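Flukstead Mill Families Papers Project
Progress report to the Dreroda Fund, second period

Last updated September 26, 2020
5 min read

Summary

The project helps families in Flukstead sort, describe and keep the papers of people who worked at the Seixas mill and the shops around it. Most of the material is letters, pay books, church and club programs, and photographs with names on the back. Families keep their originals. We keep a catalog and, where a family agrees, copies.

The plan you approved called for 25 households by the end of this period and we have reached 25. The catalog has 174 entries, of which 135 have been checked by a second reader. The rest are waiting on translation or on a reply from the family. Spending is under budget on travel and over budget on mailing. Details are further down.

Changes to the work plan

The first plan relied on open afternoons in the library meeting room, with families bringing papers in and a reader sitting down with them. We held these through February. The library closed the room to outside groups in the spring and has given us no reopening date, so we moved the sorting into people's homes, with help by phone and mail.

Each household now gets a packet with acid-free folders, soft pencils, a supply of catalog slips and a four-page guide. Denise Dunmore wrote the guide and has revised it twice. The first version used the words "series" and "provenance" and several people called to ask what they meant. The current version says "pile" and "where it came from."

Phone help is offered on two afternoons a week. Calls run longer than we planned for. People want to read a letter aloud and talk about who is in it, and we have stopped trying to keep calls to half an hour. Where the caller agrees, we take notes on these conversations and attach them to the catalog entry. Some of the best information we have on the mill's night shift came this way.
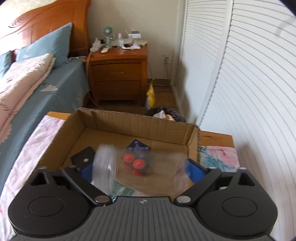 The home sorting method has settled into a routine that most households can follow without much help from us. The family picks one room and leaves the papers there until the job is finished. In our first packets we told people to clear the dining table, and that failed in nearly every house with children. The guide now suggests a bedroom, where a door can be shut and work left out overnight. Papers are taken out from the top, in order, and each bundle gets a slip before anything is unfolded. Staples and rubber bands are left alone unless they come away by themselves. When a folder is full the family writes its number on the tab and calls us.

We had expected families to rearrange things by date as they went, and a few did. In the Irkow Street houses two sisters had divided their mother's letters between them years ago, each by her own system, and we have cataloged the two halves as they stand with a note linking them.

Translation

More of the material is in Portuguese than our application assumed. Eduardo Meireles has translated all the short items, meaning postcards, receipts and club notices. The long letters are slower. Many were written by people with little schooling who spelled by ear, and the island words are not always in the dictionary. Eduardo keeps a word list, now nine pages, which we would like to publish with the catalog.

There is also a small group of letters in Albanian from one household. Drita Leka has read them and written a summary of each. The family has asked that these be cataloged by summary only, with no copies made, and we have agreed.

Permissions

Every household has signed the basic form, which lets us list what they hold. The second form, which covers copying, has been slower to come back. Ximena Vergara has gone through it line by line by phone with anyone who asked. The main worry is about living people named in the letters. We have added a line that lets a family hold back any item for a set number of years, and returns have picked up since that line went in.

One family has withdrawn its copying permission after signing. We deleted the copies and confirmed this in writing. The catalog entries remain, with their consent.

Problems

Mailing costs were underestimated. The folders are wider than a standard large envelope and have to go as parcels. We now send them flat between two sheets of board, which is cheaper, but the line will still finish the year over.

Two packets went missing in the mail. They held blank supplies only. No family papers have been sent by mail at any point and we do not intend to start.

The catalog software does not handle accented letters well when entries are exported. Names come out damaged and have to be fixed by hand. Laurinda Arruda has been doing this, and it takes time she should be spending on second readings. A fix has been promised by the supplier twice.

Budget

Travel is largely unspent. We ask to move part of that line to mailing and part to translation. A one-page request is attached, with the current balances. No increase in the total is requested.

Next period

We will finish second readings on the remaining entries and open the catalog to the participating families for corrections before it goes to anyone else. The interviews with former mill workers, planned for this fall, will be done by phone where the person is willing and put off where they are not. Three people have said they would prefer to wait and talk in person — we will call them again in the new year.

The public evening at the library is postponed without a date. The printer has agreed to hold the deposit.

Questions about the catalog should go to Laurinda Arruda, and questions about the budget request to Ximena Vergara.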